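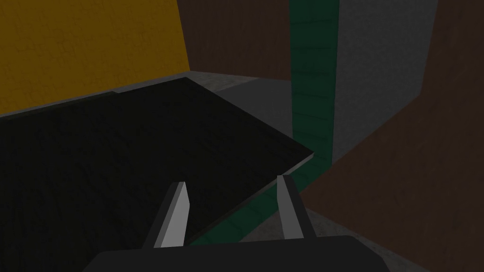

문짝과 손잡이 관리, 떠도는 요령을 어디까지 믿을까

2020년 2월 17일

살림 요령이라는 글을 읽다 보면 재료가 늘 비슷합니다. 식초, 베이킹소다, 치약, 린스, 먹다 남은 맥주. 어디에 쓰느냐만 바뀝니다. 지난 11월에 싱크대 문을 손보면서 그런 요령을 제법 따라 해 봤는데, 쓸 만한 것도 있었고 괜히 일만 늘린 것도 있었습니다. 문짝, 손잡이, 경첩 순서로 적습니다. 우리 집에서 해 본 결과라 마감재가 다르면 다르게 나올 수 있습니다.

싱크대 문의 기름때

가장 많이 보이는 방법이 베이킹소다와 식초를 섞어 거품을 내는 것입니다. 거품이 올라오니까 뭔가 되는 것처럼 보이죠. 그런데 둘을 섞으면 서로 중화되어서 남는 것은 거의 소금기 섞인 물입니다. 배수구에 붓는다면 말리지 않겠지만 세로로 서 있는 문짝에는 흘러내리기만 하고, 마르고 나면 허연 가루 자국을 다시 닦아야 합니다.

우리 집에서 제일 잘 들은 것은 미지근한 물에 주방세제를 조금 푼 것이었습니다. 재미없는 답이라 미안합니다. 행주를 적셔 꼭 짠 다음 기름때 위에 잠깐 대고 있다가 닦고, 맑은 물로 짠 행주로 한 번 더, 마지막에 마른 수건. 레인지 옆 칸처럼 오래 묵은 자리는 두 번 했습니다. 더 센 걸 쓰고 싶으면 안쪽 면 구석에 먼저 발라 보고 하루 두세요. 바르자마자 괜찮아 보여도 다음 날 광이 죽어 있는 경우가 있습니다.

전용 세정제도 한 병 샀습니다. Miltau 목재용 세정제인데, 뿌리고 30초 기다렸다가 닦으라고 되어 있더군요. 문 한 짝은 이걸로, 옆 짝은 주방세제 물로 닦아 놓고 다음 날 다시 봤습니다. 저는 구별을 못 하겠습니다. 냄새는 Miltau 쪽이 좋습니다. 냄새에 돈을 낼 마음이 있다면 사셔도 됩니다.

매직블록은 조심하는 편이 좋습니다. 잘 지워지는 이유가 표면을 곱게 갈아내기 때문이라서, 무광 문짝에 쓰면 그 자리만 반들반들해집니다. 얼룩 하나 지우고 더 눈에 띄는 얼룩을 얻는 셈입니다. 치약도 같은 원리니까 같은 이유로 권하지 않습니다.

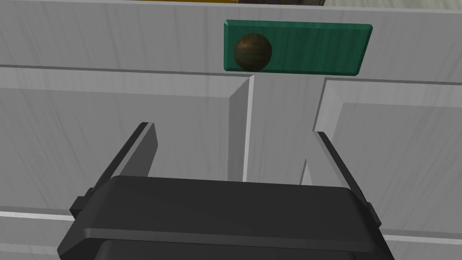
나뭇결 무늬가 있는 문은 결 방향으로 닦으라는 말도 흔합니다. 원목이라면 맞습니다. 섬유가 일어나는 것을 막아 주니까요. 하지만 요즘 싱크대 문은 무늬를 인쇄한 시트를 붙인 것이 많고, 그런 문은 어느 방향으로 닦든 별 차이가 없습니다. 방향보다 신경 쓸 곳은 모서리입니다. 시트의 이음매에 물이 고이면 거기부터 들뜹니다. 가로 문살 밑이나 문짝 아래쪽 끝은 물기가 남기 쉬운데 닦을 때 눈에 잘 안 들어옵니다. 쪼그려 앉아서 손가락으로 훑어 보세요.

올리브유로 광을 낸다는 요령은 며칠은 근사합니다. 그다음부터 먼지가 붙습니다. 식용유는 굳는 기름이 아니어서 나무 위에 끈적하게 남고, 시트지 위에서는 스며들 데도 없습니다. 저는 한 짝만 해 보고 결국 주방세제로 다시 벗겨 냈습니다.

손잡이

손잡이 주변이 거뭇해지는 건 손때와 기름이 섞인 것입니다. 손잡이를 풀지 않고 닦으면 테두리에 띠가 남습니다. 안쪽에서 나사만 풀면 떨어지는 종류라면 떼서 닦는 것이 빠릅니다. 면봉으로 둘레를 파는 요령도 봤는데, 그 시간이면 온 부엌 손잡이를 떼었다 붙이고도 남습니다.

나사가 헛돌 때 이쑤시개에 목공풀을 묻혀 구멍에 채우는 방법, 이건 저도 반신반의했는데 잘 됩니다. 다만 조건이 있습니다. 풀이 마를 때까지 기다려야 하고, 이쑤시개 끝을 면에 맞춰 깨끗이 잘라야 합니다. 급하다고 바로 나사를 돌리면 도로 밀려 나옵니다. 저는 저녁에 채워 놓고 다음 날 조였습니다. 무거운 문을 붙잡는 경첩 나사라면 이쑤시개 대신 굵은 나무못을 쓰는 쪽이 마음 편합니다.

구멍 간격은 재 보고 사세요. Broraleo 손잡이를 인터넷에서 보고 모양이 마음에 들어 주문했다가 구멍이 안 맞아 돌려보낸 적이 있습니다. 재는 기준은 손잡이 전체 길이가 아니라 나사 구멍의 중심에서 중심까지입니다. 상품 설명에 길이만 크게 써 놓은 곳이 많아서 헷갈립니다. 새로 구멍을 뚫으면 된다고 쉽게 말하는 글도 있던데, 원래 구멍을 어떻게 가릴지는 안 적혀 있더군요.

삐걱거리는 경첩

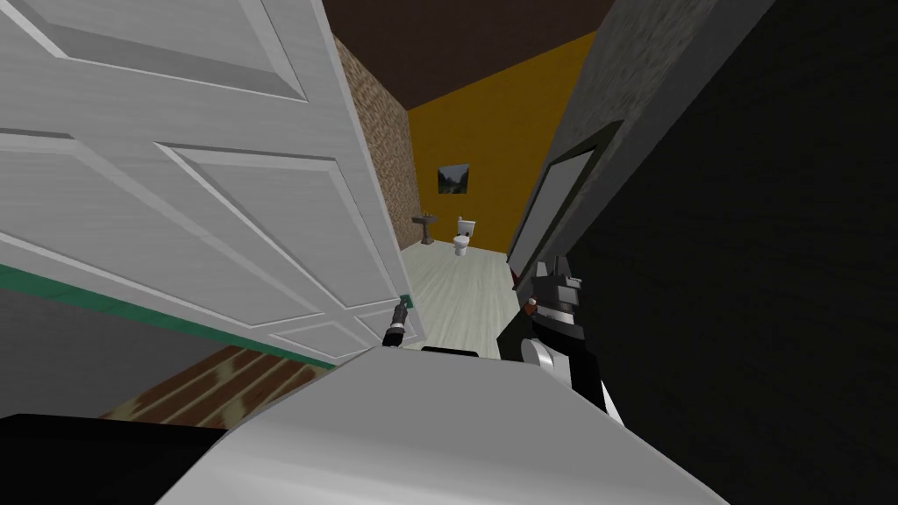
패널마다 홈을 두른 흰색 문과 회색 손잡이.

방문이 삐걱거린다고 하면 다들 침투 윤활제를 뿌리라고 합니다. 소리는 바로 멎습니다. 문제는 그게 금방 날아간다는 점이고, 흘러내린 것이 문틀에 묻어 먼지를 불러들인다는 점입니다. 흰 문이라면 경첩 밑으로 검은 줄이 생깁니다. 제 경우에는 핀을 뽑아 닦고 그리스를 얇게 발라 다시 꽂은 쪽이 훨씬 오래갔습니다. 핀을 뽑을 때는 하나씩만, 문을 닫아 놓고 아래 것부터 합니다. 한꺼번에 뽑으면 문이 내려앉아요.

양초나 비누를 문지르는 방법은 급할 때는 쓸 만합니다. 바셀린도 됩니다. 연필심 가루는 효과가 있기는 한데 손이 엉망이 되고 흰 칠에 묻으면 잘 안 지워집니다. 흑연은 열쇠 구멍에나 쓰겠습니다.

소리가 경첩에서 나는지도 먼저 확인해 보시기 바랍니다. 문을 천천히 움직이면서 경첩에 손을 대 보면 떨림이 느껴집니다. 떨림이 없는데 소리가 난다면 문짝이 문틀에 스치거나 문 아래가 바닥에 닿는 것이고, 거기에 기름을 아무리 쳐 봐야 소용없습니다. 스치는 자리는 종이 한 장을 끼워 문 둘레를 따라 움직여 보면 걸리는 곳에서 드러납니다. 여름에만 스친다면 깎지 말고 좀 두고 보세요. 장마철에 깎았다가 겨울에 틈이 벌어진 집 이야기는 흔합니다.

패널 홈에 낀 먼지

홈이 있는 문은 닦기가 귀찮습니다. 물걸레부터 대면 먼지가 홈 구석에서 진흙처럼 뭉치니까 마른 붓이 먼저입니다. 페인트용 붓을 쓰면 됩니다. Waaka에서 나온 홈 청소 솔이라는 것도 4개 한 묶음으로 사 봤는데, 네 개 모양이 조금씩 다를 뿐 제가 꺼내 쓴 것은 하나였습니다. 나머지는 서랍에 있습니다.

린스를 푼 물로 닦으면 정전기가 줄어 먼지가 덜 앉는다고들 하지요. 해 봤습니다. 방문 한쪽 면에만 발라 두고 지켜봤는데 먼지는 양쪽 다 앉았고, 린스를 바른 쪽은 손자국이 더 잘 남았습니다. 건조한 집이면 다를지도 모르겠습니다. 우리 집에서는 다시 안 합니다.

걸레받이는 문을 닦고 나서 합니다. 위에서 먼지가 떨어지니 순서를 바꾸면 두 번 일입니다. 섬유유연제 시트로 문지르라는 글이 있는데 마른 극세사 천으로 한 것과 다를 바 없었고, 바닥에 미끄러운 막이 남아 양말 신은 사람이 휘청했습니다. 색칠한 걸레받이는 천에 물을 조금 묻혀 눈에 안 띄는 곳부터 문질러 보세요. 색이 묻어난다면 마른 천으로만 닦아야 합니다.

문 닫히는 소리

소음 방지용 투명 범퍼는 값에 비해 만족스러운 몇 안 되는 물건입니다. Binix 것을 썼고 60개가 한 판에 붙어 있습니다. 우리 집 부엌에 다 쓰고도 많이 남았으니 작은 묶음이 보이면 그걸 사세요. 붙일 자리를 알코올로 닦고 완전히 말린 뒤에 붙여야 하는데, 이걸 건너뛴 문에서만 떨어졌습니다. 두꺼운 것을 붙이면 문이 덜 닫힌 것처럼 떠 보일 수 있습니다.

부직포를 잘라 붙이라는 요령은 부엌에서는 별로입니다. 기름을 먹습니다. 옷장이라면 상관없고요.

싱크대 문이 비뚤어졌을 때는 범퍼 말고 경첩 안의 조절 나사를 보세요. 대개 앞쪽 나사가 좌우, 뒤쪽이 앞뒤를 움직입니다. 제품마다 다르니 조금 돌려 보고 어느 쪽으로 가는지 본 다음 더 돌리면 됩니다. 반 바퀴 넘게 한 번에 돌리지 마시고, 원래 위치를 연필로 표시해 두면 되돌리기 쉽습니다.

유리문 경첩은 해 본 적이 없어서 적지 않습니다.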